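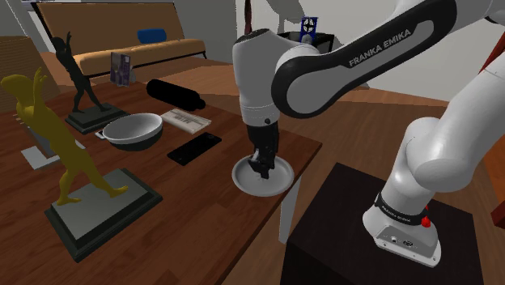
Figure 2. Single-arm plate task in the Fenbridge living room, rendered with the Jostside simulation package.

4.2 Evaluation of the tabletop module

The Jostside package is sold by Todier as a subscription for labs that want to test manipulation policies without building their own rooms and object models. We were given access in August under the standard academic licence, and Todier had no say in the tests or in this paper. The package comes with a set of furnished interiors. We used the one called Fenbridge for all of the work in this section, as it was the only one with a living room table and a full set of household objects already in place.

The task was to pick up a shallow round plate by its rim and move it to a marked area on the same table. Plates are awkward for a parallel gripper. The graspable part is thin and close to the surface, and a small error in height means that the fingers either press on the table or close on nothing. We left the other objects on the table where the package had put them, so that the policy had to deal with the usual household clutter. The figure gives the view from the fixed room camera, with the fingers lowered into the plate.

Each episode started from a random arm pose and ended when the plate was released or the time limit was reached. We ran 3,102 episodes in total. Episodes in which the simulator reported an unstable contact were discarded and run again with a new seed. Wrist and room views were recorded together and stored at the same rate.

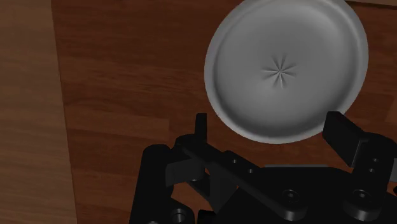 The wrist camera was the more useful of the two for the last part of the approach. Policies trained on the room view alone tended to stop short of the rim or come down too far inside it, and adding the wrist view corrected most of these errors. It did not help much at the start of an episode, when the plate could be outside the wrist camera's view altogether.

We found two problems with the supplied plate model. The first is a small star-shaped crease at the centre, where the surface of the mesh comes to a point. It has no effect on a rim grasp, but a learned policy can use it as a landmark that a real plate would not offer. The second is that the collision shape is coarser than the visible one, so contact is sometimes reported slightly before the fingers reach the rim. Dwayne Mahmoud wrote a replacement collision mesh, which removed most of the early contacts and added roughly 5 per cent to the run time.

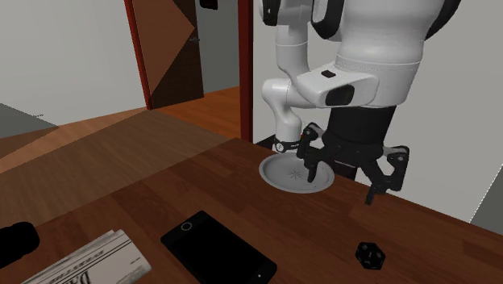

Changing to a different robot was simpler than we had expected. The package keeps the room, the objects and the robot in separate files, and the task definition did not have to be edited. The camera positions did, and the documentation on this point is thin. We also had to set the gripper force limits by hand, as the default values were carried over from the previous robot without a warning.

For comparison, we repeated the single-arm task in Gavalas, an open simulator that our group has used for 4 years. Gavalas ran faster on the same workstation and its contact settings are better documented. Its rooms are bare, however, and preparing a comparable table took us most of a week. A lab that needs varied interiors will probably find the Jostside subscription worthwhile. One that works mainly on contact should check the collision shapes before relying on the results. Differences in grasp success between the two simulators are reported in Section 5.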